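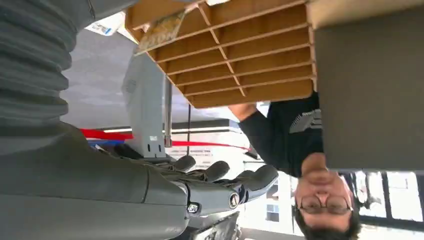
Pigeonholes

Filed under: Short Fiction, Work

The job ad said "patient person wanted, must not mind repetition," and I thought, well, I once worked two years at a toll booth, I'm your guy. So that's how I ended up at Flodimex, on the second floor of the old Bellthorpe building, putting mail into a cubby and taking it back out again for money.

The arm needed 690 good examples. It didn't need tricks or speeches from me, just 690 times of somebody showing it how a thing goes into a slot. You take the hand by the wrist, you walk it over, you let it close on a booklet or a card, and you guide it into the right hole in the organizer. Then you press the pedal to save it, or the other pedal to throw it away, and you start over. They called each one an episode, like it was television.

My first day I did 32 and threw away most of them. I kept jerking at the end! You don't know you do this until you see it played back, but when I put a letter in a slot I give it this little shove with my fingertips, like I'm mad at it. The arm learned that before it learned anything else. They ran it on its own that afternoon and it carried a card across beautifully, lined it up, and then whacked it so hard the card bent in half.

"Well, it's paying attention," my supervisor said, and went to get coffee.

So I slowed down. I got to where I could hear the motors settle, a kind of sigh they made when I let go of the wrist, and I'd wait for that before I touched the pedal. I started dreaming in slots. My sister called in February to ask what I did all day and I said I was teaching somebody to sort the mail, and she asked if he was nice. I had to think about it. I said he was quiet.

The part I want to tell you about is the Berge catalog, though. It was a seed catalog, one of those thin ones, and it had gotten mixed in with the practice stuff. It was supposed to go in the top row, second from the left. That was its place in the plan and I had a printed sheet that said so. But one morning my back was killing me and I put it in a lower slot, one I could get to without stretching, and I saved the episode by mistake. Then I did it again, not by mistake. I did it seven times in all. I figured seven out of 690, who's going to notice?

You can guess who.

We'd hit the number by then (I brought donuts, they were gone in a minute) and the arm was running by itself with a couple of us standing there. Cards went where cards go. Envelopes went where envelopes go. It picked up the seed catalog and headed for the top row, just like the sheet said, and I let out my breath. Then it stopped. It hung there in front of the slot for a good long moment. And then it came down, slow, the way I come down when my back hurts, with a little hitch halfway, and it slid the catalog into the low one.

"Huh," said my supervisor. "Where'd it get that?"

I said I had no idea. I'm not proud of it.

They had me go back and find the bad ones. It took me most of an afternoon, sitting there watching my own arm on the screen. I looked tired in all of them. In one I'm rubbing my side with my free hand and the gripper is just waiting, holding its catalog, and I remember thinking at the time that it was a good listener. I marked them for deletion, one after the other. When I got to the last one I sat there a while with my finger over the key, and then I skipped it.

The arm shipped to a sorting office in Plondton that spring. I got moved over to drawers, which is a whole other thing, don't get me started on handles. I never heard how it did out there. I assume fine. They'd have called if it wasn't fine.

But I drove through Plondton once on the way to my sister's, and I pulled over across from the post office and ate my sandwich in the car. I couldn't see anything from there, just a loading door and a guy hosing off the pavement. I stayed until my back started to hurt, and then I got out and stretched, the little hitch and all, and drove the rest of the way.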